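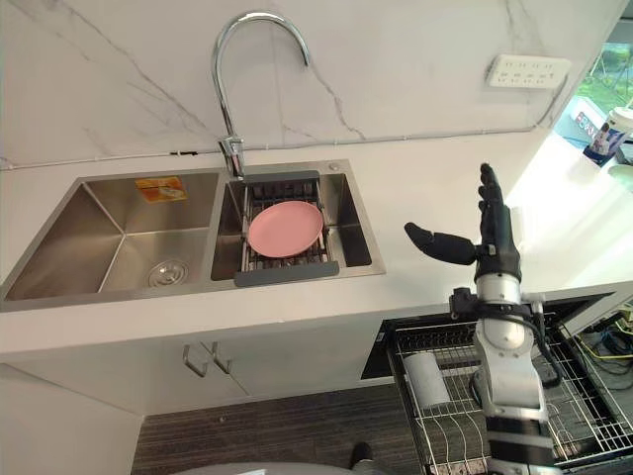 Why is the water in Selville harder on the east side than on the west side?

The east side is fed from the Mahmoud wells, which sit in limestone, and the west side gets mostly Dranier reservoir water, which is rain and snowmelt and hasn't had much time to pick up calcium.

That's the short version. Long version is the rest of this report.

# Hard Water in Selville: Final Report

Earth Science, Ms. Hoarau's section
Group: Marcelle Gilbert and me
Sunday, April 21, 2019

## What we wanted to find out

Everybody in town complains about white crust on kettles and shower heads. We wanted real numbers. Also wanted to know if the crust people complain about matches the hardness of their water, or if people on the east side just complain more.

Hardness = mostly calcium and magnesium dissolved in the water, given as mg per liter of calcium carbonate. When hard water is heated, or dries up on something, the calcium comes out as a solid. That is scale.

## Method

- 19 households, picked from people who answered our flyer (so not random, see Problems)
- one cold tap sample each, kitchen tap, run for one minute first
- clean screw top bottles, filled to the top
- tested in the school lab with the Cellden drop kit, two tests per bottle, averaged
- a short survey about scale: none, a little, a lot

Drop kit works like this. Add the buffer, add the indicator, sample goes pink/red. Then count drops of the titrant until it goes blue. Swirl between every drop. Marcelle did all the counting so there would be only one pair of eyes deciding what "blue" is.

Sampling took 18 days, longer than planned. Two families were out of town and we had to go back for thier bottles.

## Results

| Area | Average hardness (mg/L) |
|---|---|
| East (Mahmoud wells) | 179 |
| West (Dranier reservoir) | 51 |

Bigger gap than we expected. The east average falls in the range our textbook calls hard, and the west one is soft.

The streets near the middle of town were all over the place and we left them out of the table. Ms. Hoarau thinks the two supplies mix there and that the mix changes with the time of day. We didn't test that.

Survey: east side people mostly checked "a lot." West side people mostly checked "a little," which surprised us. Marcelle thinks a dirty shower head and a scaly shower head look the same to most people. Could be. We should have asked them to rub it with vinegar and see if it fizzed.

## Where scale builds up

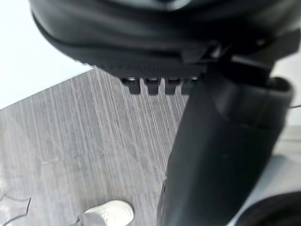

Scale forms first where water sits and then dries, so shape matters as much as hardness. Flat smooth metal is easy – wipe it and the film is gone. Corners are worse. A drop gets held between two close surfaces, dries last, and leaves everything it was carrying in that one spot. Any part with a row of short teeth and narrow gaps between them, like the four in the photo, would be a pain to keep clean in east side water. Same for a finely dotted surface. A cloth goes over the top of the dots and never gets down between them.

We did a small side test on this. Two plastic hair combs, one dipped in east water and one in west, morning and night, left to air dry. By the end the east comb had white specks at the base of the teeth and hardly anything on the tips. The west comb looked the same as when we bought it. One comb each is not much of a sample, I know.

## Problems

- Households volunteered. People with bad scale are probably more likely to answer a flyer about scale
- Didn't ask about water softeners until halfway thru. Had to call people back. One house had one, and we resampled from the outdoor spigot, which skips the softener
- First batch of bottles was rinsed with tap water instead of distilled. Threw those out and started over
- The end point color is hard to see under the yellow lights at the back of the lab. Moved to the window bench after that
- Only one season. Snowmelt in spring may make the Dranier water softer than usual

## Next

Marcelle wants to resample the same houses in June when the reservoir is lower. If west side hardness goes up then, that would back up the snowmelt idea. I'd rather do the middle streets, one house, every two hours for a full day. We have enough reagent left for one of these, maybe both if we drop the double tests.

Raw drop counts are in the blue folder, lab shelf, under Gilbert.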